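The Yellow Sheet

My aunt Roz saved plastic the way other women of her age saved string, and when the council finally sent the letter about the flat above the laundromat, most of what I had to carry down the back stairs was plastic. There was blue plastic from mattress deliveries and cloudy plastic from the dry cleaner's. And there was the yellow, which she loved best and which she had been taping together, piece by piece, since before my cousin's wedding — a great crooked patchwork thing you could see the light through. She meant it to go over the tomatoes. The tomatoes had died two summers earlier, in their pots on the landing, and she went on taping anyway.

I took it to Hina Gilani, because Hina had the long table.

Everybody in our street ended up at that table sooner or later. It stood in the back of the old Negash grocery, which had been empty of groceries for years, though the name was still up over the awning in letters my mother used to call optimistic. Hina had put a green mat over the top of it to save the wood, and on that mat she would mend, sort, wrap and glue whatever people brought in. She charged for some of it. I never worked out the system. A toaster might cost you 12 dollars and a whole christening gown nothing at all, and if you argued she would make you a cup of tea so strong you lost the thread of what you'd been saying.

"It's for tomatoes," I told her, and put the bundle down.

"Is it," she said, and started opening it out.

It took the two of us to do it. The tape had gone soft in places and stuck one fold to the next, and every time we thought we had the end of it there was another corner tucked underneath, smelling of Roz's cupboard, that mixture of naphthalene and orange peel. We had to shift the laundry soap to make room. Hina was making up hampers that week for the families in the Draser Street units, and the detergent had come in that morning, big orange bottles of Tide that she had got cheap from a man who was closing his shop. She was particular about soap. She said people gave tinned peas and felt good about themselves, and then a woman with three kids had to stand in the aisle and choose between washing powder and bread. So soap went in first, and the peas could fit in around it.

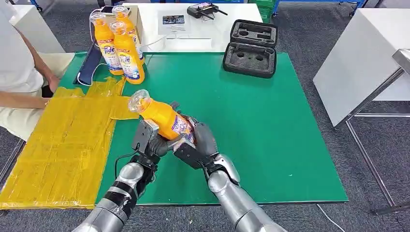 "Your aunt pressed down too hard," Hina said after a while, running her thumb along a seam. "See how it's puckered? She was cross when she did this bit."

I said she was cross most of the time.

"Not here. Here she's happy." She had moved along to another join, a long straight one, the tape laid as neat as piping on a cushion. "Somebody was talking to her while she did this. You can go very straight when there's someone talking to you."

Well, I knew who that would have been. My uncle Len talked from the minute he got his boots off until the minute the lamp went out, about the trams, about the price of lamb, about a horse called Faditz that had once come home at long odds and paid him 155 dollars, which he spent on a heater. He'd been gone nine years by then. I stood there with my hand on the yellow plastic and I could hear him as clear as anything, telling the story of the heater, and Roz saying "Lift your elbow, Len, you're on my tape."

I hadn't cried when we packed the flat, you understand. I had been too busy with the boxes and the bloke from the council, and there was all that business with the key. I didn't really cry then either, or only enough that Hina went off to see to the kettle and was a good long time about it, longer than any kettle needs.

When she came back she had the tea and a roll of tape, the wide clear kind, and she set the roll down beside me without a word about it. There was one side unfinished, a gap where two pieces had been cut to fit and never joined. I'm no hand at that sort of thing. I pulled the tape crooked and had to peel it up again, and my fingers stuck, and Hina drank her tea and told me about her sister in Mildura, who had married a man with a boat and was seasick on it every Sunday of her life.

It came out straighter than I expected.

We put tomatoes in that spring, in the yard behind the shop, and Hina's nephew knocked up a frame for the sheet out of broomsticks. The possums had the lot by Christmas, except for one small green one that I took up to Roz at the home in a paper bag. She held it in her lap all through visiting and wanted to know who had done the last seam.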